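4.2 Self-reported appliance use

Of the 757 diary entries in the Ledstead sample, almost 55 percent give a round number for minutes of use. We doubt that people time their breakfast so neatly — memory rounds.

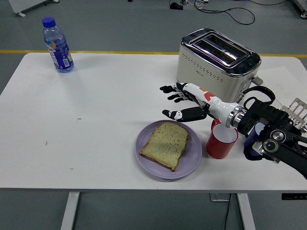
Figure 2. A two-slot toaster and a water bottle on a white table.

Sibel Taşdemir objects that rounding errors cancel out over a long enough diary. They might, if people rounded both ways. Our 10 metered homes give little sign of it, and the Cuma survey never checked.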